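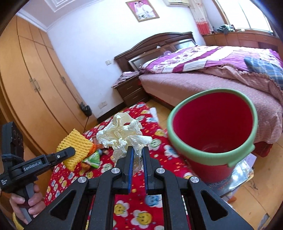 By a second-year student, Dawber College, Design for Everyday Life

Search this site Go

So my project ended up being all about plastic bags! I asked 18 households in Olton where they keep their old ones, and wow, people have opinions (mostly it's a drawer, or a bag full of bags). I spent 2 weeks in September reading the answers and sorting them by kitchen size. Small kitchens saved more, which I did not expect. Next I'd love to try the same questions over in Prunen.

Contact | © Dawber College | Back to top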